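3.2 Sorting behavior at the collection points

The second part of the study concerns how the households of Carndale and Witport separate plastic packaging before they bring it to the collection point. As was explained in Section 2, both towns have the same fee for mixed waste, but only Witport gives the residents a printed guide. We wanted to know if the guide changes what people put in the plastic container, and also if it changes how sure they feel about their decision.

We interviewed 70 households, of which 25 live in apartment buildings with a shared yard. The interviews in Carndale were made by the first author and those in Witport by K. Kinoshita, using the same list of questions. The last interview took place on 4/6/18. Two households in Carndale moved away before the second visit in May and their answers are not included in Table 4.

Most of the respondents in both towns said that bottles are the easiest item. The difficulty begins with the cap. In Witport the guide says that the cap should stay on, and the residents generally follow this. In Carndale there is no written rule, and we heard three different opinions, sometimes inside the same family. One respondent removed all caps and kept them in a jar in the kitchen, as her school had asked for them many years ago. Another believed that a bottle with its cap would be rejected and the whole bag sent back. 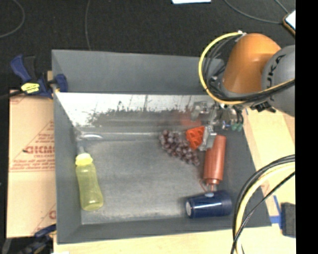
Figure 3. Translucent yellow-green bottle with a bright yellow cap, lying in a gray bin.

Color was the second source of doubt. Several older respondents in Carndale remembered a time when clear and colored plastic were collected apart, and they continued to do so at home, although both bags are emptied into the same container. They were not disappointed when we told them this. They simply found it more orderly. A similar habit was reported by Cisternas for glass, where the old separation survived long after the containers were changed.

The third source of doubt was rinsing. Nearly 2,000 liters of water per year were mentioned by one respondent as the amount he would waste by rinsing every package, but we could not find where this number comes from and he did not remember either. In general, the households with the guide rinsed less often and more quickly, and they also described the work as less unpleasant.

It should be noted that the answers describe what people say they do. We did not open any bags. The collection company, Altico, keeps a record of rejected loads, but this record is made for each route and a route covers more than one neighborhood, so it was not possible to connect it with the single households. The comparison of the routes is given in Section 3.3.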